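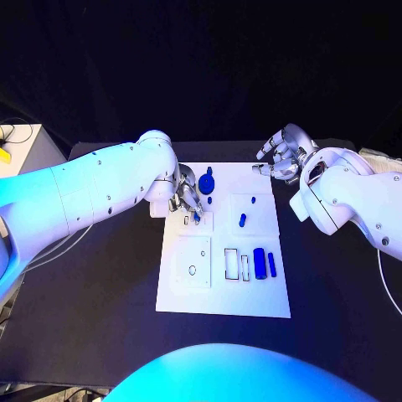 Peg boards, fits and order of work
Speaker notes, afternoon session, 30 minutes plus questions

Opening

Welcome, phones off. Say where the restrooms are. The handout has the drawings, so people don't need to copy them.

The talk is about assembly boards: a flat base, a few plates with holes in them, and loose parts that go into the holes. We use them at Pladeo for teaching fits and for trying out the order of a job before it goes to the bench at Fekent.

Ask who has built one. If most hands go up, skip the next part and go to Clearance.

What goes on a board

Start with round pegs and round holes. Then add parts with square corners. A round peg can turn in its hole and still go in. A square one has to be lined up first, and beginners lose most of their time there.

Put in at least one gear. People pick it up by the teeth, which is fine for moving it and bad for seating it. Show the grip on the hub.

Mix thick and thin parts. The thin ones fall over. Let them fall over in practice and talk about where to set them down.

Pick one color for the parts and another for the base. We went with blue on white. Our first set was gray on gray and people kept missing the small pins.

Clearance

Hold up the two sample pegs from the box. Pass them along the front row and get them back.

The loose set is for the first hour. The snug set is for after lunch. Don't hand out both at once, they get mixed and it takes until the end of the day to sort them.

If a peg jams, back it out and start over. Pushing harder chews up the edge of the hole and then the plate has to be replaced. Gramar cuts our spare plates. The part number for the small square one is 725 and it is on the last page of the handout.

Order of work

Small parts first or large parts first? Take answers from the room for a couple of minutes.

My view: do the tight corner of the board first, while there is still room to get a hand in. A tall part set too early blocks the hole behind it. Use slide 19 for this, the one with the two routes drawn on it.

Leave open space along the front edge. Parts can be laid down there between steps.

Tables

A dark tabletop under a light board makes the edge easy to find. The Khunthong training room has shiny tables and we had to put cloth down because of the glare from the windows.

Resetting

Every part goes back to its start position before the next person sits down. Allow up to 32 seats per session, no more, or resetting eats the break.

Questions

Likely one: can you print the pegs at home? Yes, but sand them and check the size before use.

Collect the sample pegs. Leave the sign-up sheet by the door.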